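Wostora Seed Library Reopens With Longer Hours and a Full Set of Drawers

Tuesday, June 7, 2022

WOSTORA – After a long winter of sorting, labeling and a good deal of sneezing, the Wostora Seed Library opened its doors again this past weekend, and by midmorning the line of gardeners wanting a look inside reached all the way down the front steps and past the bike rack.

The library, which shares a building with the old Drududlow grain office, lets anyone in town take home up to five packets of vegetable, herb or flower seed for free. In return, borrowers are asked to let a plant or two go to seed at the end of the season and bring a little back in the fall (a spoonful is plenty, and a pinch is fine too if it has been a bad year for beans). The collection now stands at some 800 packets, covering 200 varieties, and a good many of them come from gardens within walking distance.

"People kept knocking on the window in March, asking when they could come in," said Xiomara Ridgeway, who runs the library and has been saving tomato seed on her own kitchen counter since she was a girl. "I felt terrible sending them away, because I know just what it's like to have a warm afternoon and nothing to put in the ground!"

Among the new arrivals is a pale, flat-podded pea that Hilkka Laaksonen has grown along her back fence for 40 years. She brought in a coffee can of them on opening morning and stayed until lunch, telling anyone who would listen to plant them early and pick them before they get stringy. There are also 19 kinds of squash this year, including a small striped one that does well in a tub on a balcony. 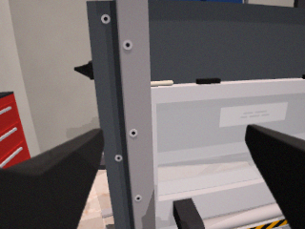
Fedir Hordiienko, who moved to Wostora last summer, left with lettuce, dill and two sorts of radish for the strip of dirt beside his driveway. He said he had never grown anything from seed before but had been given so much advice while waiting in line that he felt nearly ready.

The library is open Wednesdays from noon to 7 p.m. and Saturdays from 9 a.m. to 3 p.m. A beginner's class on saving seed from beans and peas will be held in July. Sign-up sheets are at the front desk, and children are welcome with a grown-up.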